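Come do chores with our grippers (we pay you, and there's coffee)

Call for participants, home tasks study, Lahlou lab at Fovholm

Hi! I'm the researcher running the data side of a robot learning project here at Fovholm, and I'm looking for 20 people who'd like to spend a morning or an afternoon doing ordinary household stuff with a gripper in each hand. Wiping, stacking, opening, pouring, putting things back where they belong. If you've ever loaded a dishwasher while somebody told you that you were doing it wrong, you already have the background we need.

A little about why I'm asking. We train robot arms by letting them learn from people. For a long time our lab did this by having a person steer the arm from a desk, and I did a lot of that steering myself, and it's slow and it makes your shoulders hurt. With the hand-held grippers you just walk up to the sink and do the task. Each gripper carries its own camera, so what gets recorded is close to what the robot will see later from its own wrist. We line the two hands up with each other afterward, using the video and the printed markers, and the policy (our name for the program that picks the robot's next move) learns from that. 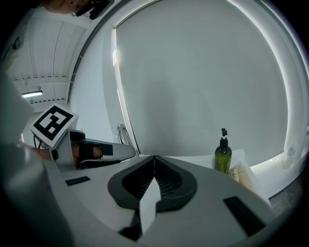 So far we've done this with 8 people, all of them from our own hallway, and that's the problem I need you for. In our pilot, called Brirkach, we trained one policy on 100 demonstrations from a single person and another on 100 demonstrations split evenly among four people. The mixed one did better on objects it hadn't met before, and it recovered more often when it bumped something. I was surprised by how big the gap was! But four colleagues who all learned the grippers from me probably share my bad habits, and I can't say much about people in general from that. I'd love to see what happens with folks who hold a sponge their own way.

What your session would look like: you come in, I show you the grippers, and you get 23 minutes of free practice (yes, that number came out of the pilot, it's how long our slowest learner needed, and that was me). Then we go through a set of short tasks at the sink, the counter and the shelves. Some use one hand and some need both, like holding a container steady while you take the lid off. You'll drop things. Please drop things, we keep those recordings too and I'm using them for a separate part of the study. There are breaks whenever you want one, and the whole visit fits into half a day.

You can sign up if you're 18 or older, can stand and move around for short stretches, and are okay with squeezing a handle over and over. Left-handed people, please, please write to me, I have one so far. People with small hands too. You don't need any experience with robots and you don't need to know how to code. If you have wrist or hand pain right now, I'd ask you to skip this round, because the grippers do get heavy by the end.

About privacy: the cameras are wide, so your hands will be in the recordings and sometimes part of your face or your hair. We blur faces before anything leaves the lab, and you can ask us to delete your session at any point before the data is published. The consent form is two pages and I'm happy to send it ahead so you can read it at home.

You'll be paid for the full half day even if you stop early, and we cover bus or train fare. Ovico, who make the handles, are lending us the hardware for this study, but they don't get your name or your contact details.

Sessions run through March and start at 9 a.m. or 1 p.m. To sign up, use the contact form on the Lahlou lab page, put "home tasks" in the subject line, and tell me which start time suits you, which hand you write with, and whether you've used anything like this before. I answer everything myself, usually in the evening. If you've got a friend who'd like to come too, bring them along in the same message and I'll try to book you back to back.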